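Best way to store apples through winter without a cellar?

Posted in Kitchen & Pantry by Dumen

We moved into a place with one old apple tree in the yard and I had no idea what it could do. I now have 64 apples sitting in grocery bags in the hall, and there are more still up in the branches! They are small, mostly red with some yellow, fairly tart, and they make the best pie I've ever had in my life. I have no clue what variety it is. The neighbors just call it "the Brilleck tree" because we're on Brilleck Road, so that's no help at all.

No cellar here. I do have an unheated back porch, a regular fridge with one crisper drawer, and a closet on the north side of the house that stays pretty cool. Can I keep some of these until February, or am I dreaming? And do I wash them first? My mother always did, but hers were gone in two weeks because there were so many of us.

Tora
Top contributor, 467 posts

Oh, you are going to have such a good winter! Tart late apples are often the good keepers, so don't give up on February.

First thing, don't wash them. Wipe off any dirt with a dry cloth and wash each one right before you eat it. Then sort, and be tough about it. Anything with a bruise, a soft spot, a worm hole or a missing stem goes in the "use now" pile. One bad apple really does spoil the rest, because it gives off ethylene gas and the others ripen faster.

I sort on a bare white table by daylight, one apple at a time on a plain plate, turning it all the way around. Dark tables hide bruises like you wouldn't believe. A pale plate on a pale table is perfect: 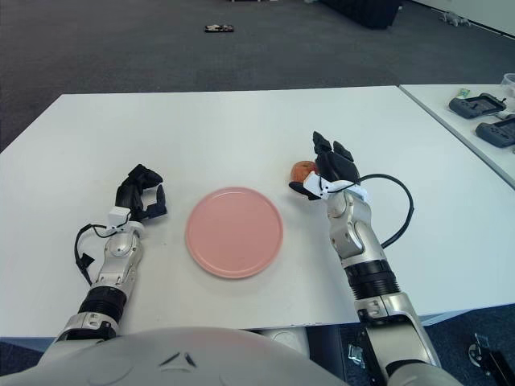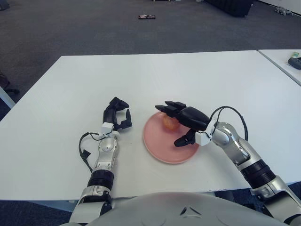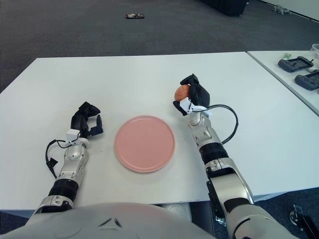
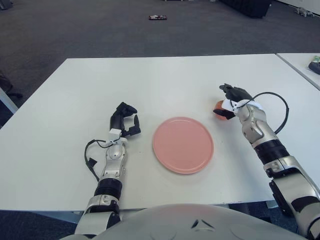
Pink plate, white table. The fruit is in all four.

Once they're sorted, wrap each keeper in a half sheet of newspaper (black and white pages, skip the shiny ads) and lay them in a shallow box, no more than 2 layers deep. The wrapping stops them from touching and slows things down if one goes off. I use the flat cardboard trays that canned goods come in — any grocery store will give you a stack.

Porch is your best bet as long as it stays above freezing. On really cold nights throw an old quilt over the boxes or bring them into the closet. Keep them away from potatoes and onions. I go through my boxes every Monday and pull anything that smells sweet or feels soft, and that pile becomes sauce. Sauce freezes beautifully, by the way!

Cao

Fridge. Put them in a plastic bag with a few holes poked in it and a damp paper towel, then into the crisper on the high humidity setting. Mine last way longer than they do on the porch. You won't fit all of them in one drawer though.

Don't put lettuce in the same drawer, it'll go brown on you.

Dumen (original poster)

Thank you both, I love this place. I sorted last night and my "use now" pile was bigger than I'd hoped, so there are 2 pies in the oven as I type and the whole house smells amazing. The rest are wrapped and out on the porch. Cao, the prettiest ones went in the crisper like you said — lettuce has been moved to the top shelf.

Tora, do you peel for sauce or just run it through a food mill?

Tora

Food mill, always! Leave the skins on while they cook and the red ones will turn your sauce pink. Cut out the cores if you don't own a mill, cook the pieces down until they're mushy, and push everything through a strainer with the back of a spoon. Go easy on the sugar until you've tasted it.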